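The Life of a Café Table

In the old part of Flullau there is a café called Hesik, and I have been going there since I moved to this town. I go for the coffee, of course, but I think I stay for the tables. A table at home belongs to the family and slowly takes its habits. A table in a café must begin again every hour, and each guest leaves a little of himself on it.

I like best the places beside the window, in the middle of the afternoon. The lunch guests have gone and the evening ones are still at work. The things on the tables at this hour tell you how people rest when they are not in a hurry.
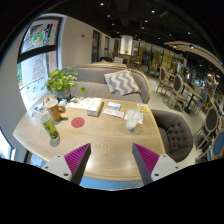 A round top has no head and no foot, so things wander on it. Somebody puts a glass near the left side and a plastic cup on the right, and the middle becomes a small common land for papers and cards. A plant takes the far corner, close to the sofa, and its leaves lean over the pot. Tissues and wrappers gather near it, as if in the shade. The coaster, I notice, is very often the one thing with nothing on it.

I asked at the counter how they choose their furniture. The answer was simple: light wood, because it is kind to a grey day, and seats which do not match too well. A sofa is for those who want to stay. An armchair is for the friend who says she has only 30 minutes, and then orders a second drink.

The owners bought their first tables from Sison, a small workshop outside the town, and paid 400 for each one. It was a lot of money for them then — they still speak of it with some pain. But a good top can be sanded and oiled again, and they hope to keep the same ones until 2029, when the lease must be renewed.

At home I have tried to learn from this. I moved the plant from the shelf to the table, and I stopped clearing away every cup at once. My sister finds it untidy. I find that visitors sit down more easily when there is already something in front of them.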